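Home Posts Replies Media About

Hendelar Manipulation Data Office
A thread on how our tabletop collection is organized this season, for partner sites and for those who have written to ask. 1/18

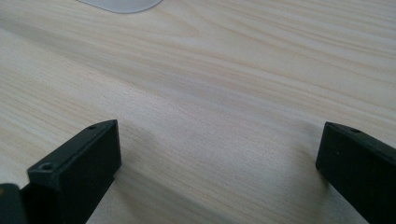 The collection supports a single learning system, trained to carry out short household tasks on a table. It learns from examples recorded by people using a hand-held gripper. Each example is one attempt at one task, from approach to release. 2/18

Recording takes place at two sites, Poltine and Bustetton. Both sites use the same written protocol. Where local practice has drifted from it, we ask that the protocol be followed until a change is agreed and published. 3/18

Responsibility for the protocol rests with Zerrin Ağca. Questions about wording, task lists or exceptions should go to her office and not to the recording staff, who are not in a position to grant exceptions during a shift. 4/18

A common question concerns the start of an example. Recording begins with the fingers open and nothing held. The operator keeps the tool still for a moment, then moves toward the object at an ordinary working pace. 5/18

Operators are asked not to rehearse the motion with the tool running. A rehearsal followed by a real attempt is stored as a single example, and the system then learns to hesitate before it reaches. We removed a considerable amount of material from the February batch on these grounds. 6/18

The approach should vary. Our early examples came almost entirely from the operator's right, and the trained system performed poorly when it had to come in from the other side. Shift leads now assign a starting side and a starting height for every block of work. 7/18

Table surfaces vary as well. Pattern and shine both affect how the system judges distance, and a model trained on one plain surface does not carry over well to a kitchen. The surface is entered on the shift sheet, together with the lighting - window, ceiling or both. 8/18

Please do not move the lamps to get rid of glare. Homes have glare. If the light changes noticeably during a block, note the time and continue. 9/18

On failed attempts: these are kept. A dropped or missed object is marked as a failure and stored with the rest. If the operator recovers and completes the task in the same attempt, it is marked as a recovery, which is a separate label. The two were combined last year, and separating them again has taken Nesrin Eren's group most of the winter. 10/18

An attempt is discarded only in the following cases: the tool lost its position tracking, a person's face or private papers were recorded, or the operator stopped for safety. Untidy motion is not a ground for discarding. 11/18

Every example is reviewed once by someone other than the operator. The reviewer confirms the task name, the start and end points and the outcome label. Reviewers do not score the operator, and review records are not used in staff assessments. This was agreed with site staff before recording began and remains in force. 12/18

Shifts at both sites are limited to five hours including breaks. Tired operators produce slower and more uniform motion, and the effect is plain in the data well before the operator reports it. Kadir Kılıçarslan keeps the rota for Poltine and Volkan Yurt for Bustetton. Requests to exchange shifts should reach them by 4 p.m. on the day before. 13/18

The present task list has six entries: pick and place, stacking, opening a lid, pouring dry goods, folding a cloth and wiping. Folding remains the weakest. Operators disagree on when a fold is finished, and so do reviewers. A revised definition is in draft and will be circulated to both sites for comment. 14/18

Until it is issued, folding examples should end when the operator has let go of the cloth and drawn the tool clear of it. Please do not smooth the cloth by hand before the recording has stopped. 15/18

Storage and transfer are handled under our agreement with Öztürkmen. Sites upload at the close of each shift. Local copies are to be kept until the receipt arrives - several were deleted early in the first weeks, and that material could not be replaced. 16/18

With regard to access: outside research groups may apply for a portion of the reviewed examples. Applications are read by Mireille Delaunay and should state the intended use, the storage arrangements and the name of one person responsible. Unreviewed material is not shared. We cannot at present give a date for a wider release. 17/18

The revised shift sheet replaces all earlier versions. The lighting entry is now required, and the free comment box has been made larger at the request of both sites. Old sheets already filled in remain valid and need not be copied over. Corrections to this thread will be posted as replies below. 18/18

Correction to 12/18: review is carried out once for all tasks except folding, where two reviewers are assigned until the new definition is in place. Reviewers who disagree should record both labels and leave the matter to Nesrin Eren's group.

Addition to 7/18: Bustetton has asked whether left-handed operators should change hands to match the assigned side. They should not. The assigned side refers to where the tool starts in relation to the object, and operators should use whichever hand they normally use. The wording on the sheet will be amended at the next printing.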